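4.2 Island households and the lake crossing

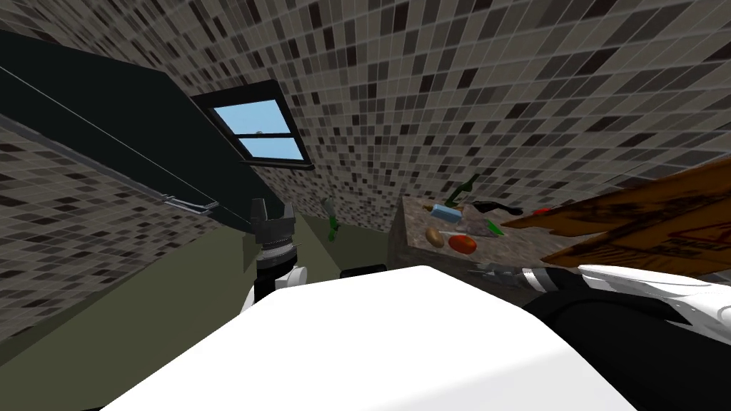
Figure 3. Simulated view over the robot's white body, with the left arm pointing upward and the right gripper directed toward the countertop.

We turn now to the people who live on Skekusus, the larger of the two inhabited islands in the lake, and to how they describe their ties with the mainland market at Jivulgate. Earlier writing on the lake treats the islanders as cut off, and the word "remote" comes up in almost every account we read. Our interviews paint a far livelier picture! Households talked about the crossing the way people in a suburb talk about the bus, with complaints about the fare, the timetable and whoever was sitting next to them.

Treasa Carroll carried out the first round of interviews in April, when the beans were coming in and most adults were in the fields until late afternoon. Sizwe Modise followed up with 20 of the same households once the harvest was over. The gap between visits turned out to be very useful. During harvest, people spoke mainly about labour and who owed whom a morning's work. Afterward the talk moved to prices, school costs and the state of the landing on the eastern shore, which several fishers would dearly like to see repaired.

Land is the thread running through all of it. Plots on the upper slopes are small and have been divided again with each generation, so that one family we met was working 12 separate strips, some of them a long walk apart. Younger sons often end up with ground too steep for anything but cassava. Many of them take up boat work instead, and a few had moved to Jivulgate for good, though they still came home for weddings and to help with roofing. We were struck by how much these movements resemble the ones Briggs recorded among lakeside farmers on the mainland. The island is its own place, with its own jokes about mainlanders, but it has never stood apart from the neighbourhood around it.

Coffee deserves a special mention. Growers sell parchment coffee to Nellex, a buying station near the landing, or carry it over the water themselves at night in the hope of a better price. Night crossings are risky, and everyone we asked knew of a boat that had been lost. Even so, growers spoke of the trade with real pride, and two of the older women gave us a wonderful account of how the seedlings were first shared out between villages — a story we return to in Section 5.

Drinking water was the subject people raised most often without being asked. Springs on the western side run all year, while families on the drier eastern side draw from the lake and boil what they can. Firewood is scarce there, and the same trees are wanted for cooking, boatbuilding and fencing. The customary rules on cutting differ from one headman's area to the next, and we compare them in Section 4.3.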